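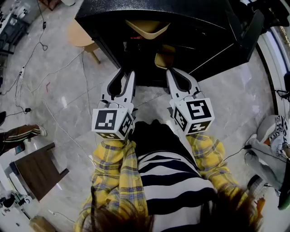

Renata Quill

Print | E-mail

The old Flolterville hosiery mill is open to the public again, and the signs at the gate call it a business campus. I went to the open day with low expectations, and most of them were met.

Gomadix, the developer, ran tours on the hour. Ours left late. We were told the mill will hold 16 small firms by the end of June, but when I asked how many had signed a lease, the guide said "strong interest" and moved us along to the boiler room. The boiler is new. I'll give them that, and the stair rails too, which used to wobble.

Units come in two sizes. The small one is 12 feet wide and has a single window facing the loading dock. Rent covers heat and water but no parking, and anyone who has tried to park on Canal Street on a market day will know what that is worth. The nearest bus stops at the foot of the hill. I asked whether the bus company had been approached and was handed a brochure.

The brochure is handsome. It says the building is "minutes from downtown." I walked it afterward at a normal pace, and it took long enough that I wished I had worn other shoes. It also lists a café, which at present is a room with a counter and a drain in the floor.

Noise worries me more. The original floors have been kept, and they look fine, but I could hear every heel on the level above. Liyanage, the firm that did the acoustic work, had a panel display near the entrance with samples to tap on. The samples sounded good. The ceiling did not have any of them on it yet.

Three of the upstairs rooms were locked. The roof leaked for years on that side, and I would want to see them before putting down three months' deposit, the sum they are asking.

Coffee was free. Leases are at the front desk, and I left mine there.

Posted May 18, 2020, by Renata Quill

Contact us | © 2020 All rights reserved | Back to top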